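Equipment Planning Group - Minutes
18 November 2025, Clullden site, upstairs meeting room

Present: Ntombi Baloyi (chair), Themba Sibiya, Shireen Pretorius, Tshepo Gumede (minutes)
Apologies: Jacobus Mokoena

1. Previous minutes
Accepted with one correction. The Anwood quote was for spare finger sets only and did not include mounting hardware.

2. Second two-arm station
Themba went through the two quotes. Drerkell includes installation but asks for full payment on order. Aravena takes a deposit and bills the rest on delivery, with installation charged separately. Shireen asked that both be put on the same basis before anything goes to finance. Ntombi agreed - no decision today.
Delivery from either supplier would be before July if the order is placed this quarter.

3. Spares and consumables
Gripper fingers are $57 a pair from Anwood. Shireen proposed a standing budget line of $557 for fingers and cables. Agreed.
Tshepo asked whether cable guides could come out of the same line. Yes, up to $100.

4. Work table
The white top on the present station is scuffed and has a long brownish mark across it. Themba would like a new top priced together with the second station so the two match. Shireen thinks a replacement can wait until next year. Left open.

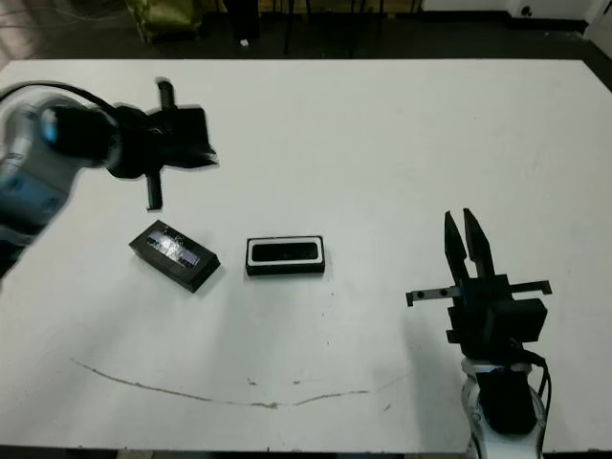

Present station, both arms over the table with the two black objects.

5. Actions
Themba - revised quotes from Drerkell and Aravena, same terms.
Shireen - set up the spares line.
Jacobus - measure floor space and check the power supply for the second station.
Tshepo - price for a table top, one and two off.

6. Any other business
None.

Next meeting to be set once the revised quotes are in.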